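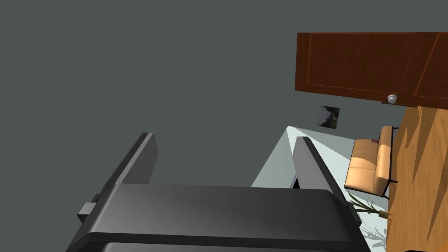 Gripper and grey wall, rendered.

Nieminen retrospective and touring program
Progress report to the Humport screen fund, second reporting period
Jan 12, 2023

1. Purpose of this report

This report covers work done under the grant since the first progress report. It sets out the status of each deliverable, spending against budget, and changes for which we ask the fund's approval. The project is a touring season of the Nieminen family dramas, with restored prints, new English subtitles and a printed program book.

2. Restoration and subtitles

Scanning of the early features is complete. The camera negative of the first feature had shrunk more than the lab report suggested, and two reels were scanned again at a slower speed. Colour grading has started, using a release print held by Ivico as the reference. The print has faded toward magenta in the night interiors, so the grade for those passages will follow the lab's original timing notes.

Subtitle files have been delivered for all features except the last. The old English subtitles left out most of the overlapping talk in the dinner and car sequences. The new ones carry both speakers where reading speed allows. A test screening at the Humport theatre showed that the white lettering was hard to read against snow, and a thin grey outline has been added.

Sound work is behind schedule. The magnetic track for the second feature has dropouts in the final reel. Kavex has supplied an optical track of the same reel, and the two are being compared before a repair method is chosen.

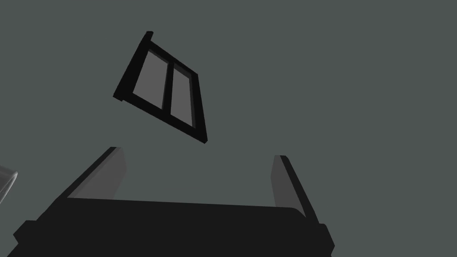 3. Venues and bookings

Venue agreements are signed for the Humport opening and for the northern leg. The western leg is not confirmed, as one theatre is replacing its projector and cannot give firm dates before May. We have asked Kavex to hold the drives for that leg at no added charge.

4. Program book

The essays have been edited and are in layout. The print run remains at 1000 copies, of which 700 are assigned to venues and the rest to libraries and schools. One essay, on the endings of the late films, was returned to its author for cuts.

5. Budget

Spending is within the approved total. The repeat scans added $2000 to the lab line. The freight line is underspent because Ivico shipped its print with another loan. We ask to move $2000 from freight to lab costs. No increase in the grant is requested.

6. Work in the next period

Finish the grade and have it checked on a theatre screen.
Choose the repair method for the damaged reel and complete the sound mix.
Deliver the last subtitle file.
Confirm or replace the western venues.
Send the program book to the printer once the revised essay is in.

The lab's invoices and the signed venue agreements are attached as Schedule 2.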